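Ulora Main, la télécommande qui apprend par le geste

Chez Gristen, nous avons voulu que montrer une tâche à un robot reste un plaisir, même pour qui n'a jamais touché une manette de sa vie – vous enfilez le gant, vous bougez les doigts, et la main suit, tout simplement !

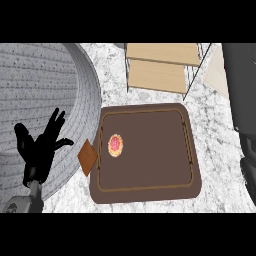 Main ouverte près du plateau, cuisine simulée.

Prenez donc le temps de répéter vos gestes en simulation avant de passer au bras réel. La licence comprend 2 postes et 40 heures d'enregistrement.

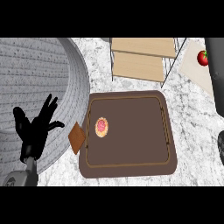
Pour les réglages du gant, écrivez à Brenda Yáñez, elle répond volontiers, le matin surtout.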